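Section 4: Setting up your self-guided visit to Prerkbridge Station

Read this section before you leave home. The phone signal stops at Sikonitz, and the Skukico audio guide can't be downloaded at the homestead.

1. Install the Skukico guide and choose "Prerkbridge" from the list of properties. The download includes the map, the shearing shed tour and the old wool route.

2. Enter your booking number. Day visitors and overnight guests have different numbers, so check which one is on your letter.

3. Set the map to "offline". A green bar shows that it has been saved.

4. Fill up with fuel at Sikonitz. The drive there and back is 200 kilometres and the station does not sell petrol or diesel.

Caution: The river crossing on the Annamalai track may be closed at short notice in January. Do not drive past the marker if water is over the road. 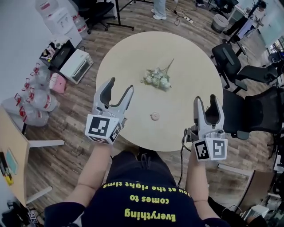 A visitor who wrote to us after staying in the shearers' quarters said that the guide kept starting the woolshed story while she was still at the stockyards, and asked whether it could be held back. It can – go to Settings, then Stops, and turn off "Play on arrival". Each story will then wait until you press Start.

5. At the homestead gate, close the gate behind you and sign the book in the porch.

6. Begin at stop 2 if the office is shut. Stop 1 is inside the building.

Note: Stops 3 and 4 are on working land. Keep to the marked path, leave dogs in the vehicle yard and give stock plenty of room.

7. Sign out before you go. Overnight guests sign out on their last day only.

Page last checked: Sun 20 July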